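3.2 Floor temperature and daylight

Loggers went in at the Altine house in February, one per room, taped down flat. Readings every 900 seconds. Gaps in the hallway record where the battery died, we left these out and did not fill them. Lutfa Gunawardena read the meters by hand on the days the download failed.

Sun patches matter more than we planned for. A bare floor by a south window warms fast and then the room thermostat shuts the heating off, while the north rooms go on cooling. Same pattern at Inach, weaker. Blinds were left to the tenants. No diary was kept of when they were up or down, so the daylight term in the model carries all of that too.
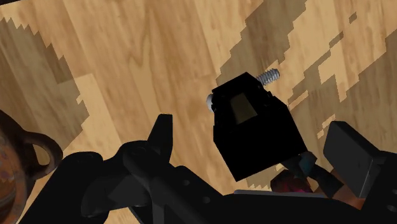 Total heating use at Altine was 252 kWh over the test period, against 155 at Inach. Not a fair match. Inach is smaller and has a shared wall on the east side. Per-room numbers are in the appendix, corrected version of 12/19/21 has the right units for teh older trial.

Figure 1. Wood floor with areas of light and shadow.

We tried splitting the daylight term by hour. Fit got better in the morning, worse after lunch, and the standard errors roughly doubled so we dropped it. Rugs are a seperate problem. Two tenants moved theirs during the test and the loggers underneath read high until they were found. Those hours are flagged, see the notes to the data file.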